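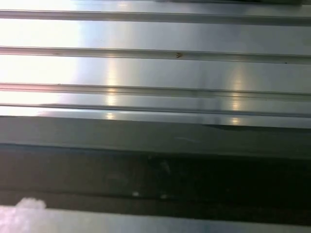 Figure 3. Brushed metal surface with parallel raised ribs.

3.2 What people meant by "clean"

I went into this part of the study thinking the word "clean" would be the easy bit. We had 30 households in Traltadano and Sturnano keeping cleaning diaries, and I figured we'd all agree on what the word meant and move on to the interesting stuff (how long it takes, who does it, who gets annoyed). Well, that plan lasted until the first batch of diaries came back in March.

The diaries gave us 2678 entries, and I read every one of them, mostly late at night with cold tea. What struck me was how often people wrote about surfaces as if they had moods. One person's counter was "tired." Another's stove was "sulking again." I loved these! But they made coding a headache, and my first scheme, borrowed from the Mofokeng diary project, had no room for them. It sorted entries by task (wiping, scrubbing, sweeping) and that was it.

So I added a second layer for the kind of surface, and this is where grooves and ridges come in. Flat surfaces got short entries. People wiped them and wrote "wiped." Anything ribbed or channeled, as in Figure 3, got longer and crankier entries, often with a tool mentioned by name: a toothbrush, a butter knife wrapped in a rag, a wooden skewer. Small bits of debris sit down in a groove, and a cloth slides right over the top. Our diary keepers knew this very well and had strong feelings about it.

I ended up with 11 codes, which is more than I wanted. Two of them overlap quite a bit ("good enough" and "will do later"), and I went back and forth on merging them. I kept them apart in the end. "Good enough" entries closed the matter, while "will do later" entries usually had a follow-up somewhere in the diary, sometimes a guilty one.

For the group talks we used the Jadum card set and asked people to sort the cards from clean to dirty. I capped each written summary at 200 words so that I could lay them side by side on my desk. The Sturnano groups argued longest over the middle of the pile, and I come back to those arguments in Section 3.3.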